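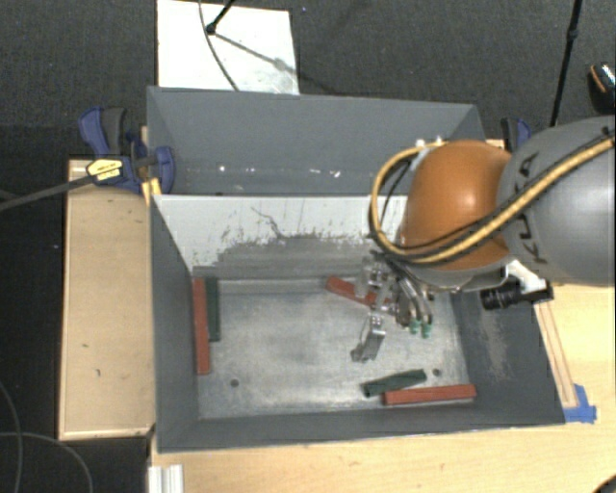 Otakar Říha would like it known that he never set out to run a choir, and that if his knees had been better he would probably still be playing hockey in the evenings. He tells me this over a pot of tea in the kitchen behind the Skerthorpe hall, where the Komard Singers have met every winter for 16 years, and where the radiator makes a noise he swears is a flat B.

"I came to turn pages for the pianist," he says. "Then the conductor moved away, and I was the only one who owned a pencil."

Most of his singers can't read music, and he is in no hurry to teach them. They learn by ear, one line at a time, with the altos humming underneath until everybody has stopped being frightened of it. He is especially fond of the people who were told at school to mouth the words. "They come in and stand at the back," he says, "and they breathe so quietly you'd think they were hiding from a bear. Give them until October. You won't get them to sit down."

Jae-in Shin remembers it a little differently. She mouthed the words for her whole first season, she tells me, and it was the soup at the break that kept her coming back -- that, and a lullaby in Czech which Otakar taught them by singing it far too low for anyone else.

The lullaby is still on the program. So is a long piece called Bimia, written for 2 choirs, which they have tried before and had to stop in the middle of. I ask whether he's nervous about it this time, and he pours us both more tea before he answers.

"Of course I am. The tenors rush. I love them dearly, but they rush -- and then the basses feel sorry for them and rush too."

Rehearsals start at seven, and newcomers can walk in without an audition. Bring a pencil.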